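Print this thread | E-mail this thread

Gripper closes past set force after restart

aisyah_s wrote:
Good morning to all. We have a two-finger gripper on a Skov arm, used for handling vegetables. The force limit is set to 56 in the controller. On Thursday we had a power cut, and after the restart the gripper closed with much more force than before. It crushed two tomatoes and then it pinched my colleague on the thumb when he was putting in the next one. No blood, but he has a blue nail. The screen was still showing 56. Has somebody seen this?

E. Koller wrote:
First question: why was his hand between the fingers while the drive was on? The force value is not a safety function. I would write that on the wall.

aisyah_s wrote:
You are right and we have talked about it. The arm was paused, but the gripper has its own supply and does not stop with the arm. We did not know this before.

melahat_k wrote:
I had the same at Jumico last February. The controller keeps your number on the screen, but the gripper itself goes back to its factory value when it loses power. In our case the factory value was 959, so nearly the maximum of 1,000. You must send the limit again after every start, also when the screen looks correct. We now read it back from the gripper and refuse to move if the two numbers are different.

E. Koller wrote:
I don't agree that this is enough. Reading back a number tells you what the gripper believes. If the current sensor has drifted, it believes wrong. Put a load cell between the fingers and measure. And wire the gripper supply through the emergency stop, this is the first job, before any software.

kwok56 wrote:
Emil, for a supply with a brake maybe, but some grippers open when the power goes and then the part falls. With a vegetable no problem, with a steel block on your foot it is a problem. Check this before you change the wiring.

melahat_k wrote:
Agree with Kamarul. Ours stays where it is, but it depends on the model.

aisyah_s wrote:
Thank you all. I have read the value back and Melahat was correct, the gripper was at 900 while the screen said 56. I send the limit now at every start, and Rohani is ordering a load cell. The wiring will be changed next week, until then we switch off the gripper supply by hand before anyone reaches in. My remaining question is about how much force is right for soft produce. With peppers I don't trust the number alone, as the skin is smooth and the shape is never the same twice. Look at how the pads hold this orange and yellow one on its left side, while the right end has no support at all. If I go lower with the force, I am afraid that it will turn in the fingers when the arm lifts. Should I grip closer to the middle, or change to softer pads and leave the force as it is?

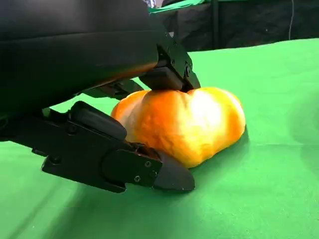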